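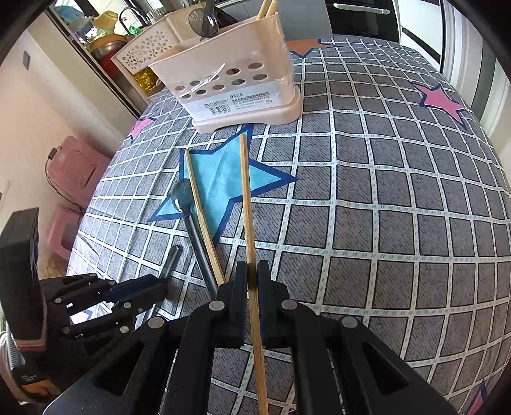
Kwabena Annan replied at 10.40: before you change any pads, can you swap the two grippers over and run the same utensils again? If the slipping stays on the left-hand side it is the way you are holding it. If it moves with the gripper, it is the linkage or the pad, and I would check the closing force first.

Swapped as suggested. The fault moved with the gripper, so I have ruled out my grip. Unit A is still fine on chopsticks and unit B still lets them turn between the pads once they are lifted clear of the cloth. Both are on firmware 4 and both were calibrated this morning with the Nelbridge tool.

Closing force, measured at the pad tips with the spring gauge:
Unit A – 27 N
Unit B – well short of that, and it drops further if the trigger is held for more than a few seconds

Encoder count at full close is 2,757 on unit A. Unit B stops at 224 below that and reports itself as closed. I read this as unit B giving up early, so the pads touch but do not squeeze. A spoon handle is wide enough to hide the problem, which would explain why it passed the bench check in March.

Tried so far on unit B:
Cleaned both pads with alcohol. No change.
Reset the zero with the jaws open, then with the jaws shut. No change.
Loaded the Dramani profile in place of the Sultolus one. Slightly better on scissors, same on chopsticks.

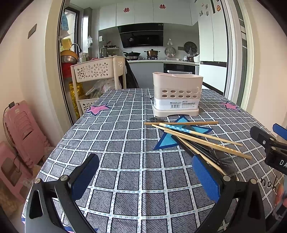 For the mixed pile I have kept to one order: chopsticks first, then the spoon, then the scissors. Unit A managed the lot. Unit B dropped chopsticks on every run and was worst when one lay across another, as the lower pad edge catches before the jaws are fully shut. The scissors were all right by the handles.

I have not opened the housing. The Brultska sheet says the end stop can be moved with a 2 mm hex key from underneath, but the drawing is for the older base plate and I can't match the screw to anything on ours.

Questions still open:
Which screw sets the end stop on the newer base plate?
Is it safe to raise the motor current limit on unit B for one test, or will that upset the calibration?

Status: waiting on Kwabena. Unit B labelled and set aside for chopstick work, unit A still in use.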